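Subject: Re: [smallscale] Repainting the Bristow bus, and what to bring in December
From: Flurina Schwaiger
To: smallscale list

Raquel Vilela wrote:
> I finally got a Bristow double-decker, 1/76, with the
> wheels on straight and most of the roof paint gone. Do I
> strip the whole thing or just touch up the top? Also, can
> somebody repost the notes for the December swap? I lost
> them when I changed computers.

Raquel, congratulations, that's a great find! I've wanted one of those since Kumiko brought hers to the Prestalgate show (the green one, with the little conductor still standing on the platform).

I'd leave the sides alone. The lettering on those is printed so finely that you'll never get it back, and a roof is easy to mask. Two thin coats, a full night between them, and go easy on the primer around the vents. I did my Munda milk truck that way and I still grin every time I walk past the shelf!

Ayane has the Maruyama replacement axles if yours turn out to be bent. She ordered a bag of 50 and she'd love to see some of them go to good homes.

Swap notes, copied from Haf's message:

1. Doors open at 7 in the evening, and sellers can come in early to set up. Put prices on the bottom of the box or on a tag, please, never on the model.

2. Loose cars go in trays, boxed ones stand on end. Bring your own cloth if you don't want them sliding around.
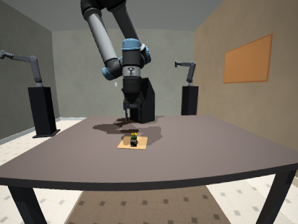

3. Trades first, cash sales after the break. If you're hunting for a certain casting, write it on the want sheet by the door. Mine will say "Munda tow truck, any color" again!

Please post pictures of the roof when you get to it, Raquel. I really want to see that bus.

Flurina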